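Section 4: Loading the Shelves and Checking for Level

By now your Ilta shelf unit should be standing on its own four feet, and if you've made it this far in one evening, well done! Please give yourself a short break before you start filling it up. Most of the calls we get at Drirkesar come from folks who were in a hurry at this very stage.

1. Stand the unit where you want it to live, and push down gently on each corner of the top shelf. A little give is fine. If you feel a rock or a wobble, turn the leveling foot under that corner a half turn at a time until it goes away.

2. Check that every post is seated all the way down in its collar. You should feel it stop firmly when you press with the heel of your hand.

3. Tighten the collars with the key from bag 2 - snug is plenty, so please don't lean on it.

CAUTION: Never load the unit above 37 pounds per shelf, and keep the heaviest things down low. Children should not climb on the unit, even when it is fastened to the wall.

4. Fill the bottom shelf first and work your way up. Canned goods, flour and bottles of oil like to be at the bottom, and lighter boxes can go above. Long packages, such as spaghetti, are happiest lying flat and side by side, with their ends pointing the same way so you can slide one out without dragging the rest along. 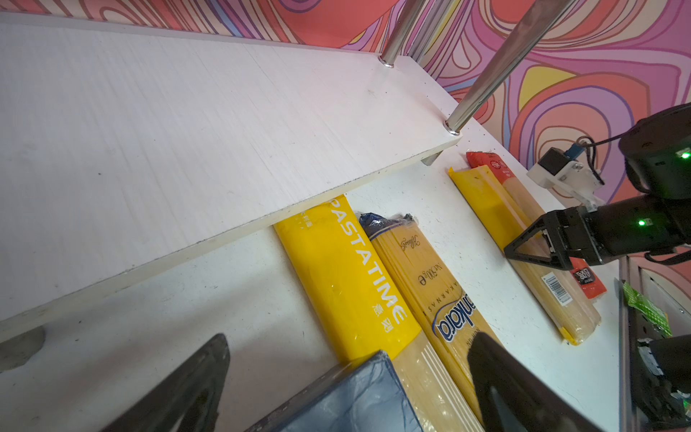

Fig. 7. Spaghetti packages laid flat on the lower shelf.

5. Leave a finger's width between your groceries and the posts. It makes wiping down so much easier later on, and you won't scuff the finish every time you reach for the rice.

NOTE: If you bought the Nouri extension kit (part no. 3550), add it before you load anything. The finished height with the kit is 145 cm, so do measure under your cabinets first.

6. Come back after a week and check the collars once more. New units settle a bit under weight, and a small turn of the key is usually all they need.

For cleaning, use a soft damp cloth and a drop of dish soap, then dry the shelves well. Culteck polish may be used on the posts, but keep it off the boards, where it can leave a cloudy mark.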